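Cell notebook, Bitia project, garment work
16/12/2021

Continuing from the last entry. The question is still the same: when both arms hold the jacket along the zipper edge, how much should they pull before the policy tries anything else? Last time I wrote that more pull gives a cleaner edge and so is better. I want to correct this, because I looked only at the top view and this was a mistake.

What I changed since then:
- Watoseo (our annotation tool) now shows the wrist view and the top view side by side with the same time stamp. Before, they had a shift of a few samples and I did not notice it for two weeks.
- The grasp labels are now made from the wrist view. The top view is used only for the position of the garment on the table.
- Pull is written as a fraction of the limit we set in the controller. I do not trust the motor current enough to write newtons.

Data: 1560 labelled grasps on the zipper edge, all with the yellow-green jacket. I left out 91 of them where the two labellers did not agree if it is the tape or the lining that is held. I should come back to these, they are probably the interesting ones.

Top view and left or right wrist view, I keep both kinds here so the next reader knows what we compare.

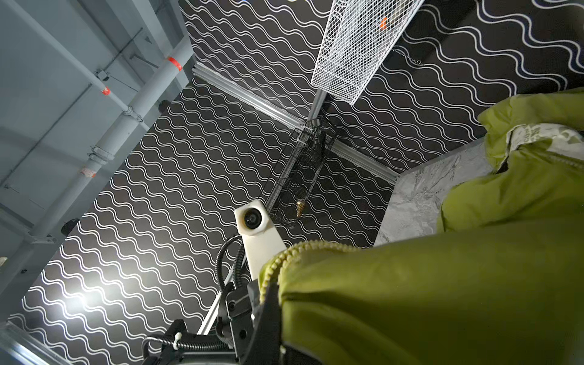
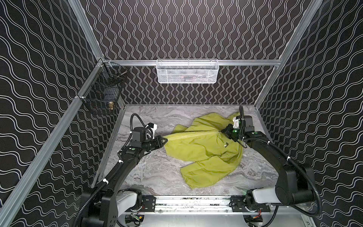
Result so far. With low pull the zipper line is found in the top view in fewer cases, as expected. With middle pull it is found nearly always. With high pull it is also found, but the slip is much more frequent, and in the wrist view one can see it starting early, when the teeth begin to turn in the fingers. From the top it looks perfect until the moment it is lost. So my old conclusion came from the camera and the cloth had nothing to do with it.

I tried to train the small slip detector on wrist crops only. It gives the warning 17 samples before the edge leaves the fingers (median, held-out set). With the top view only, the warning comes too late to be useful. Both together is slightly worse than wrist only, which I do not understand. Maybe overfitting to the background, the wave pattern is very strong in every crop. To check: train again with the walls masked.

Problems:
1. The fabric is a little shiny and the lamp makes a bright spot in some wrist crops. The detector sometimes calls this an edge. I lowered the exposure one step and will compare.
2. When the jacket is bunched close to the wrist, it covers a large part of the view and the crop has no teeth in it at all. For now such crops get the label "unknown". Do not label them as slip, please.
3. Zerkico export still writes left and right arm swapped in the header file. I correct it in the loader. If you use the old loader, your results are mirrored.

Next: 300 new grasps at middle pull only, with the starting fold changed each time. Then the same with the Wannasri shirt, if it has a stiff enough edge. I am not sure about the finger pads, they look more worn on the left side, to be measured before the run starts. Configuration is saved under bitia/pull_mid, the old one I did not delete.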